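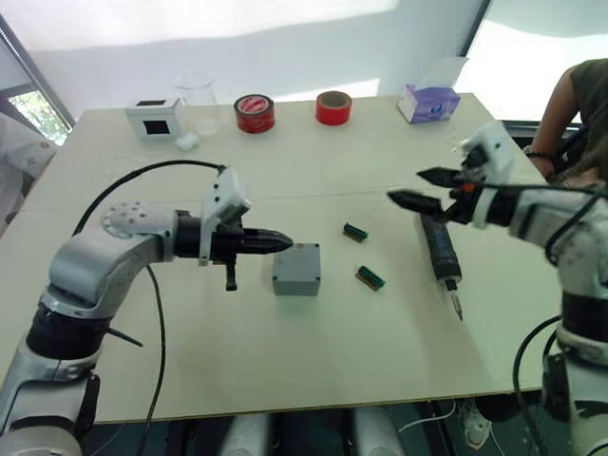
Hillen Rooflight Survey

This repository holds the measurements and fault notes from the Hillen survey of flat rooflights and roof lanterns on house extensions. The data was collected in Witatstead for the Batska glazing workshop, which wanted a single record of how its older units were holding up. It is shared so that other installers and surveyors can compare it with their own.

Last updated April 23, 2019.

What is in the files

units.csv has one row per rooflight. It gives the unit ID, year fitted, overall width and length in millimeters, pitch in degrees, glass make-up and frame material.

visits.csv has one row per inspection. Each unit was inspected at least 2 times, and the unit ID links back to units.csv.

faults.csv lists anything found during a visit: failed seals, misting between panes, cracked sealant, slipped flashing, blocked drainage. A visit with no faults has no row here.

notes.txt is the surveyor's free text, lightly edited. House numbers and street names have been removed.

How the measurements were taken

Widths and lengths were taken on the outside of the curb with a steel tape and rounded to the nearest 5 mm. Pitch was read with a digital level placed on the glass, in 3 spots, and the middle reading was kept. Where a lantern has more than one slope, each slope has its own pitch column.

Glass make-up was read from the spacer bar stamp where there was one. Otherwise it comes from the original order, and the column glass_source says "order" instead of "stamp". Treat those rows with some care – orders were sometimes changed on site and the paperwork was not always corrected.

Fault severity

Severity runs from 0 to 3. A 0 is cosmetic. A 1 should be looked at during the next routine visit. A 2 needs a repair within 30 days. A 3 means water is getting in or the glass is not safe to leave as it is.

Known problems

Visits made in January were often cut short by frost, and the drainage column is blank for many of them. Blank means not checked. It does not mean clear.

The frame codes changed partway through the survey. Old codes are kept in frame_old, and the file samir_codes.csv maps them to the new ones. It is named after the Samir frame range, where most of the changes were.

Roof access was not possible for 6 units. They were measured from inside, so their sizes are for the visible opening and will be smaller than the curb size.

Use

Free to use and adapt with credit to the Hillen survey. Do not use the fault counts to rank manufacturers – the units were not picked at random, and most came from call-backs.

Corrections are welcome through the issues page. Please give the unit ID and the column name.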